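Learning from Two Views: Notes on the Cimis Result

2025-10-17

Since January, the work recorded on this blog has concerned a single question: how much a manipulation policy gains when it is trained on both a head view and a view from the tool in the hand. The first complete set of results is now available, and I wish to set it down before the next phase begins.

The data set, named Cimis, contains 1393 demonstrations of household tasks performed by people using a pair of hand-held grippers. No robot is required at the recording stage. Marker cubes mounted on the grippers allow the position of each tool to be recovered in the head view, and the two streams are then aligned in time. Demonstrations in which the markers were lost for too long were removed before training, which left the number given above.

The policy, Prelow, was trained in two forms. The first received the tool views only. The second received the tool views and the head view together. Each form was tested on 500 trials covering 4 tasks, with the same starting positions used for both.

The combined form performed better on every task. The difference was largest where an appliance door had to be taken into account, and smallest in simple pick-and-place. My reading is that the tool camera loses sight of the door at close range, while the head camera retains it. The Mägi baseline, which uses a fixed external camera, fell between the two.

Two reservations apply. All testing was carried out at the Fulturen site, and the result may not carry over to other rooms. In addition, 555 of the demonstrations involve the microwave task, and this imbalance probably favors the combined form - a more even set is in preparation. 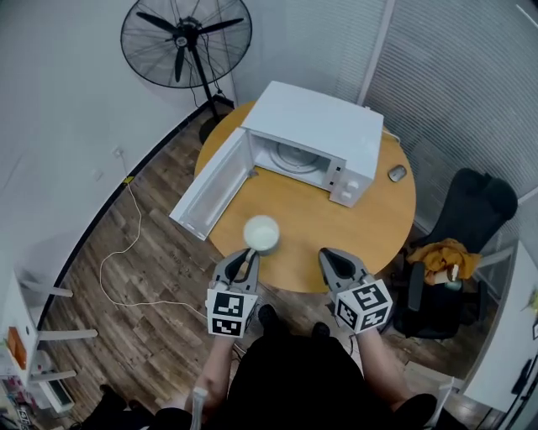
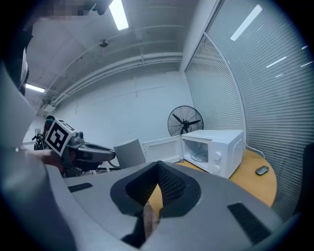
Microwave task, door open: head view (first) and view from a hand-held gripper (second).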